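**Bivirness Wrist Kit, tabletop edition**

The Bivirness kit is a wrist-mounted camera and parallel gripper set sold with the training recipe we use in our own lab. It is meant for groups studying how much demonstration data a pick-and-place policy needs when the wrist view is its only input.

## What you get

- Parallel gripper with two black fingers and mounting blocks
- Wrist camera and bracket, fixed at the factory angle
- Jatach recording software, one seat per arm
- The Skakov demonstration set: 2,344 episodes of tableware and container handling
- Printed setup guide and spare finger screws

## The method

Jatach records the wrist view and the gripper opening together. Before training, each episode is trimmed to start when the target object first enters the view. The long approach is dropped. A small policy is then trained on the trimmed episodes and fine-tuned with 50 demonstrations from the buyer's own table.

We compared this with training on full episodes, using the same policy and the same fine-tuning set. The test was 30 placements of a plate, with a second object left on the table as a distractor. The policy trained on full episodes failed 7 of them. Most failures came from the arm drifting toward the distractor before the fingers closed. Trimming removed most of the drift but did not help with objects that start out of view, and we don't recommend it for search tasks.

Test layouts follow the Massawe protocol, which varies the spacing between target and distractor and leaves the lighting alone.

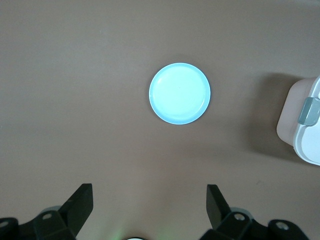
*Wrist view with the fingers apart, light blue plate ahead and container with a clip latch at right.*

## Before ordering

The kit fits arms with a standard tool flange. Check the payload of your arm with the bracket included. Shiny plates can give bright reflections under overhead lights, so collect your fine-tuning demonstrations under the lights you plan to test with.

Orders placed after February ship with the revised bracket. Older brackets still work with the current software.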